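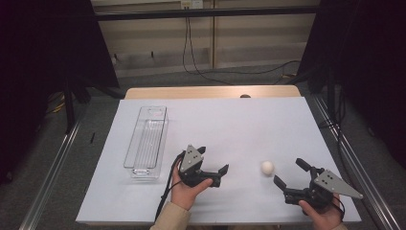
4. What the drivers told us about ride height

4.1 Getting people to talk about comfort

I went into this part of the study thinking it would be the easy bit. We had the cars, we had the Jullov coilover kits fitted and aligned, and we had drivers who were more than happy to talk about their own cars for as long as I would let them. What I hadn't reckoned with is how slippery the word "comfortable" gets once a car has been lowered. A driver who has just paid for new suspension wants it to be good, and you can hear it in every answer (I've done the same thing with my own hatchback, so I'm not throwing stones!).

So we changed the interview. Kanyarat Nakpan suggested dropping the word altogether and asking about trips. Would you take this car to see your parents? Did you take the long way home last week, or the short way? Do you still drive with a coffee in the cup holder? The answers got a lot more useful right away. People who had told us the ride was "totally fine, honestly better than stock" in the first round were now telling us about the speed bumps on their street and which lane of the highway they had learned to stay out of.

We talked to 40 drivers in all. Each one was interviewed before the kit went on and again in April, after a winter of ordinary use. All the fitting was done at the Sotomayor shop, on the same lift, by the same two technicians, and every car left with the dampers at the middle click. Drivers were free to change that setting afterward. Most did, and almost 15 of them couldn't remember which way they had turned the knob or how far, which made for some fun cross-checking later on.

4.2 The drop itself

Ride height was measured from the wheel center to the arch lip, with the tank half full and nobody in the car. I'd really like to see more people in our field write down that last part, as I've read plenty of papers where I can't tell if there was a driver in the seat. We settled on two groups, one lowered by 15 mm and one by 50 mm. The smaller drop is close to what a factory sport package would give you. The bigger one is the one people actually ask for when they walk into a tuning shop.

Springs settle, of course. We let each car do a few hundred miles before taking the number we call "final" and then brought it back for a second alignment. Nuanchan Jaidee handled that whole round and wrote the measuring guide we ended up using for the rest of the project. Her left and right readings matched far better than mine did, and I've quietly left my early ones out of the averages. They're still in the raw file for anyone who wants them. 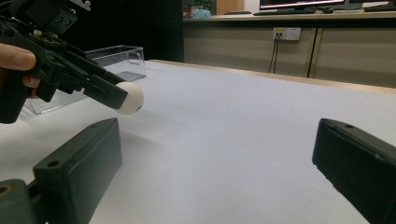 Figure 4. White ball held at the tip of a black gripper, with a clear box behind.

4.3 Logger readings against driver answers

Every car carried an Usow logger bolted to the seat rail, recording vertical movement on a fixed loop outside Brilik. The loop has a stretch of old concrete slabs, a bridge joint that everyone complains about, and a nice new piece of asphalt that we used as a baseline. Speed was held at 60 km/h on the slabs, or as near as traffic would allow.

The 15 mm cars gave us pretty much what we expected. On the new asphalt I can't separate them from stock, and I tried. On the slabs there's a small rise in the sharper movements, the kind you feel in your lower back, and the drivers in that group mostly didn't mention it. When I played back their own trip stories next to the traces, the two fit together well.

The 50 mm group is where it gets interesting! The traces are clearly rougher over the bridge joint, and on several cars you can see the bump stop being touched. Yet the answers split down the middle. Some drivers described exactly what the logger saw. Others said the car felt calmer than before, and when I pressed them they talked about body roll – the car leans less in a bend, so the whole thing seems more settled, even while the seat is getting a harder knock. I think they're describing something real. Our seat rail logger just isn't the right tool for it, and a roll sensor would have been a smart thing to add at the start.

Oskari Kettunen reads this differently. His view is that the second interview came too late and that people had simply gotten used to the car by then. He may well be right about some of them. Against that, the drivers who said "calmer" in April had mostly said it in the short phone check we did in the first month too, so getting used to it can't be the whole story.

4.4 Tires muddy the picture

I should also own up to a problem with tires. We asked everyone to keep the set they came in with, and not everyone did. A few owners went to a lower profile as soon as the car was down, saying the old sidewall looked too tall in the arch. Less sidewall means a sharper hit over a joint, whatever the springs are doing. Danylo Vakulenko reran the comparison without those cars and the gap between the two groups shrank, though it didn't go away. Both versions are given in the appendix, and I'd trust his more than the one with everybody in it.

Pressure was checked cold before each run on the loop. We didn't check it before the interviews, and I'm a little annoyed with myself about that, given how many drivers brought up a "hard" ride in the same breath as a recent stop at the air pump.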